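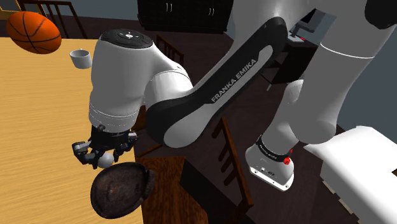 How to Oil a Wooden Tabletop Without Regretting It

Updated October 2023

Oiling a table is an easy job that people manage to make hard, mostly by using too much oil and then going out to dinner. I have done this. The table stayed tacky until January and collected a fine coat of cat. What follows is the method I use now, on a bare or previously oiled top. If yours has varnish or polyurethane on it, the oil will sit there like a puddle and you need a different page.

What you need

Sandpaper in 100 and 200 grit (the store may only have 220, which will do fine)
A sanding block, or a scrap of wood with a flat side
A hardening oil meant for wood. I use the Olgate table oil because the shop near me carries it. Not olive oil. Please.
Two or three old cotton T-shirts, cut up
Mineral spirits
Gloves
A bucket of water with a lid

Step 1: Find out what is on there now

Put a few drops of water on the top and go make coffee. If the water has soaked in and left a dark spot, the wood is bare or the old oil is worn out, and you can carry on. If it is still beading, you either have a good finish already or a film finish. Scratch somewhere hidden with a fingernail or a coin. Film comes up in little flakes.

Step 2: Clean it

Wipe the whole top with mineral spirits on a rag and open a window. You are after wax, grease and whatever that is near where the toast gets made. Let it dry fully. If the rag comes up brown, do it again with a clean one.

Step 3: Sand

Start with the 100, always along the grain. Going across the grain feels faster and leaves scratches you won't notice until the oil goes on, at which point you will notice nothing else. Use light, even pressure and resist the urge to dig at one stain. You'll get a dip, and the stain will still be there at the bottom of it.

Switch to 200 and go over everything again. Some guides tell you to keep going up to 1000. You can, if you have a free weekend and a grudge, but a very polished surface takes up less oil and I could never see the difference on a table people eat at.

Vacuum the dust, then wipe with a barely damp rag. Damp wood raises little hairs, so once it's dry, give it a quick pass with the 200 and wipe again.

Step 4: First coat

Stir the can, don't shake it. Pour a small pool in the middle and spread it out with a rag until the surface looks evenly wet. Do the edges. Do the underside too if you can stand it — a top that is sealed on one side only can cup over the seasons.

Wait as long as the can says, usually 15 minutes or so. Dull patches are thirsty, so give them a bit more.

Step 5: Wipe it all off

Yes, all of it. Take a dry rag and rub until you think you've wasted your money. What matters has already gone into the wood, and anything left on top turns to glue. Come back in an hour with a fresh rag and catch the spots that have sweated back out.

Step 6: Deal with the rags

Oily rags can heat up by themselves and catch fire. Put them in the bucket, cover them with water, and put the lid on. Check with your town about where to drop them off.

Step 7: Second coat

Leave it overnight, then repeat steps 4 and 5 with half as much oil. For most tables 2 coats are enough. A very dry old top might want another.

Keep hot pans and wet glasses off for a week. Light use is fine after a day or so, if you count reading the mail as light use.

Common trouble

Sticky after two days: too much oil. Wet a rag with mineral spirits, rub hard, wipe dry, wait.

Blotchy: usually old glue or uneven sanding. Sand that board from end to end and oil it again.

White rings later on: rub in a dab of oil with the 200 paper and wipe off.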